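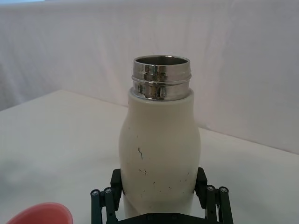 Working Diary: Handling Rules for Two-Arm Pouring Tasks

June, entry made at close of session

The morning was given over to the revised handling rules, which now apply to all pouring tasks carried out at the Kushwaha building under the Plamance project. The draft was read through at the bench before the arms were enabled. I had marked nine clauses for review. Most were left as written. The wording on lids was changed.

The earlier text said that containers should be "prepared as appropriate". Operators had interpreted this in different ways, and at the Waler bench in May a session was recorded with the lid left beside the cup, where the left arm could have reached it. The clause now reads: "Lids, caps and stoppers are to be removed before the arms are enabled and stored off the table." I consider this settled and do not propose to reopen it.

Wear on the bottle was also discussed. The body carries scuffs and small dark marks, and it was asked whether a marked bottle should be withdrawn. The rule as adopted is that cosmetic wear is acceptable and is to be noted on the Trusudeck sheet. Damage to the rim or the thread is grounds for withdrawal. Marks at the height where the finger pads close are to be checked by hand at the start of each session, as a rough patch may alter the grip.
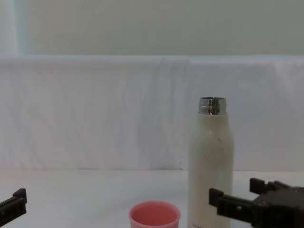
Bottle and cup on the bench, bottle without its lid.

We then turned to the approach. Clause 3 requires that the idle arm be parked clear of the cup, with its fingers open, before the working arm closes on the bottle. Woo-jin Woo asked that "clear" be defined. He has asked this before, and on this occasion I agreed with him. The clause will refer to the parking position stored with the task file, so that an operator is not left to judge the distance by eye.

Approach speed remains at the reduced setting until the grip has been confirmed. Confirmation is given aloud by the operator and repeated by the second person present. Some of the newer staff find this awkward — I did as well, when I started — but the practice stands.

The lift was considered after morning tea. The bottle must be raised well above the tabletop before any tilt is commenced, and the tilt is to be made towards the cup and away from the seated operator. If the bottle shifts in the fingers at any stage, the motion is stopped and the event entered as a slip, even where the bottle has stayed in the grip. Two slips in the one session require the finger pads to be inspected before work resumes.

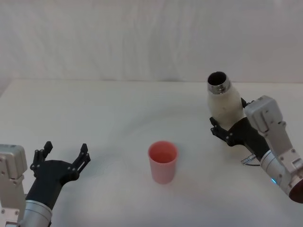 Who may restart the arms after a protective stop?
The person who was operating at the time of the stop, once the second person has confirmed that the work area is clear and the cause has been entered on the sheet. If the cause is not known, the restart is referred to the duty supervisor.

I have asked for that paragraph to be placed on the first page of the rules, as it is the matter most often raised at the bench and staff should not have to search for it.

Liquids were left to the afternoon. Water only is permitted at present. The volume is to be measured before the session and must not exceed the capacity of the receiving cup. I had hoped to include a table of approved containers, but the list held by Stores is out of date and I will need to reconcile it first. Carried over. 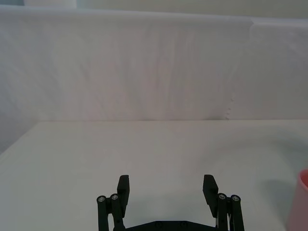 Robotics Practice and Standards Unit | Kushwaha Building

The last item was the condition in which a bench is handed over. Grippers are to be left open and free of any object. The cup may remain on the table if the next session uses the same task file; otherwise it is returned to the shelf. The white backdrop is not to be moved or rehung between sessions in the one series, and creases should be left as they are, so that recordings within the series may be compared.

Some disagreement was had over how long handover should take. The present allowance is five minutes. Woo-jin Woo considers this too short where the table has to be wiped down, and I am inclined to extend it, although the bench roster would then have to be redrawn. I will write to the roster office.

Outstanding from this session:
- container list, to be reconciled with Stores
- parking position, to be named in clause 3
- handover allowance, awaiting advice
- Trusudeck sheet, column needed for cosmetic wear

The amended draft goes to the Waler operators for comment and will return to this unit in July.

Comments

M. at Waler bench
Thank you for sorting out the lid clause. Could the same wording go into the jar tasks? We still have the old "as appropriate" there.

Standards Unit
The jar tasks are in the next batch for review. Please use the new wording in the meantime.

nightshift2
Agree with Woo-jin on handover. Wiping down takes most of it and then you're filling in the sheet on someone else's time.

Contact the Robotics Practice and Standards Unit | Copyright Plamance Project | Back to top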